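Compression Recovery of Cushion Fillings in Household Seating
Student project report, Materials and Product Testing, Suvwood

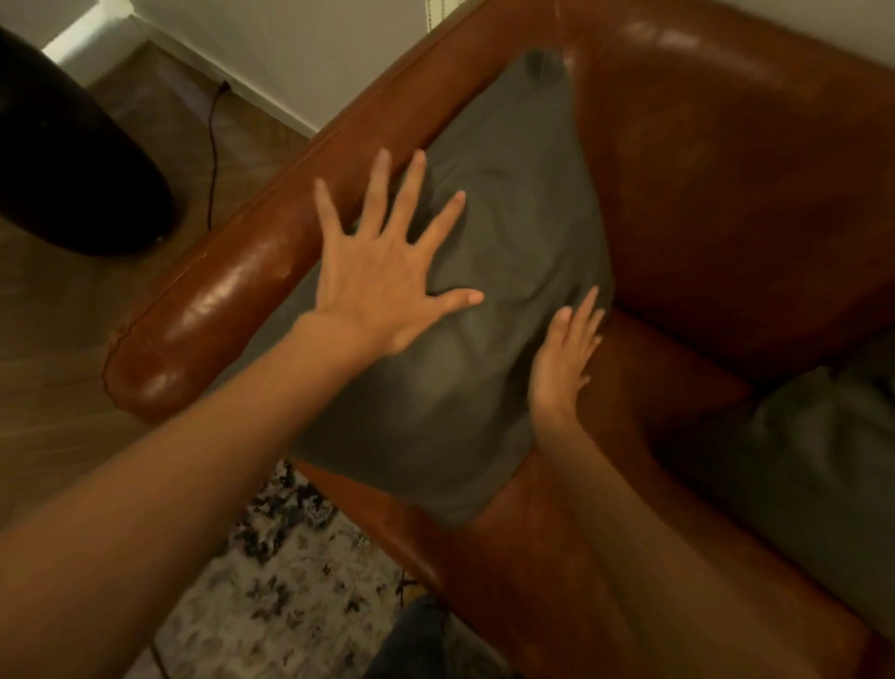 Figure 1. Fabric cushion on a leather armchair.

1. Aim
The project compared how far two common cushion fillings return to their original height after a long static load. The fillings were polyester fiber and shredded foam, both bought from Emen in June.

2. Method
Each filling was sewn into identical cotton covers. A flat board and an 18 kg weight were placed on each sample for 40 hours. Height was measured at the center with a depth gauge before loading, on removal of the weight, and again after 2 hours of rest. Samples were kept in the Plukavham store room, where humidity was not controlled.

3. Results
Starting height was 109 mm for both fillings. The fiber samples lost more height under load and recovered slowly. The foam samples recovered most of their height within the rest period, but the surface was uneven and the center reading depended on where the gauge was set down. Repeat readings on the same foam sample differed by roughly 2 mm.

4. Sources of error
The covers stretched slightly at the seams. The Azevedo gauge has a narrow foot that sinks into soft material, so all heights are probably low. A wider foot should be fitted before the test is repeated.

5. Further work
Cyclic loading would be closer to normal use than a single static load. Feather filling was not tested.

Contact: Suvwood Materials Lab | Copyright Suvwood | Back to top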